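Notebook, bedding bench (the bedroom). Friday, started 10 a.m.

Present: me, Danang, Rhea until lunch. Constanza on the phone twice, both times about the invoice.

Carrying on from the Korkberg trial. To recap for Domingo, who missed it and has asked me three times in the corridor: the Korkberg insert is nice to lie on and a pain to make up. The fill slides down to the foot end whenever anyone picks up the top edge, so you finish with a flat collar and a sort of sandbag over your toes. We wrote that up, they thanked us, and we have not heard from them again.

Today it's the Lucero comforter, white, quilted, straight out of its bag. I wanted to know whether one person can make the bed with it and not have to walk around to the far side. The makers say yes. The makers presumably have longer arms.

Method, such as it is. Strip to the sheet. Smooth the sheet by hand, no iron (Constanza has views on ironing, see her email, or don't). Comforter on from the left, top edge folded back, pillows last. Stopwatch runs from first touch to last pillow. The person making the bed grades it, then somebody else grades it lower.

First go, me: 345 seconds. Respectable if you consider that I spent a fair part of it with the comforter rotated a quarter turn, wondering why the bed had gotten wider. Put a safety pin in one corner after that. Danang says a label would look more professional. Danang is welcome to sew one.

Second go, Danang: faster, didn't get his number because I had the stopwatch in my pocket and sat on it. He throws the thing like a fishing net. It lands well over the left side and he then pretends that was the plan. Grade from him, 5 out of 5. Grade from Rhea, 2.

Rhea's complaint was the wrinkles, and I agree with her, but I think she is blaming the wrong layer. The quilting makes its own ridges. You can pat it flat and it goes back to looking slept in, and the low light in that room picks out every pocket. The sheet has wrinkles too, and those are ours.
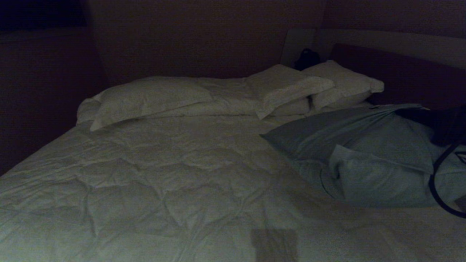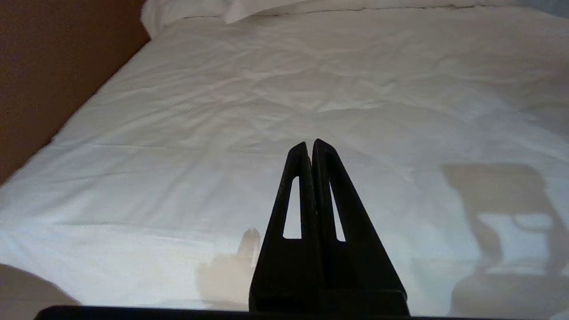
Lucero comforter with pillows at the head end (first); rumpled sheet and pillows (second).

Notes from looking at these over coffee:

The fold at the top is too thick. We fold it back because hotels do, but with this much fill it turns into a bolster, and then the pillows have nothing level to sit on. Try a narrower fold, or none, and see if anyone minds.

Pillow arrangement needs a decision. Flat, tilted and upright all on one bed is what you get when two people each believe they have finished. Rhea wants them all standing against the headboard. I want them lying down, on the grounds that this is also what people do. Put to Domingo by text, who replied "what pillows."

The sheet has a faint crease running across the middle. Fold line, or possibly a seam, I didn't get close enough to swear to it. If it's the fold line it should come out with a wash and some pulling. If it's a seam I'd like to know who bought it. Check against the spare in the Vinport box before anyone starts a correspondence.

Third go, Rhea: tidy, slow, would not be hurried. She did the left side by kneeling on the mattress and reaching, which I had not thought to forbid. Counts as not walking around, I suppose. It does put a knee dent in the comforter that then has to be patted out, so I have added "no knees" to the method and she has added a question mark after it in pencil.

After lunch: meant to repeat everything with the lights all the way up, to be fair to the wrinkles. Didn't. Chutima needed the bench for the Zakmont curtains and had booked it properly, in ink.

To do
- Narrow fold vs. no fold, same person both times
- Stopwatch stays out of pockets
- Wash one sheet, leave the other, compare the crease
- Ask Lucero whether the quilting is meant to relax with use, and if so how long we are supposed to wait
- Return the Korkberg insert. It is still on top of the cabinet and slides off when the door shuts
- Pillow ruling, from anyone at all

Chutima has the room until Monday. Comforter is back in its bag, mostly. Safety pin is still in it, corner nearest the zipper, mind your hands.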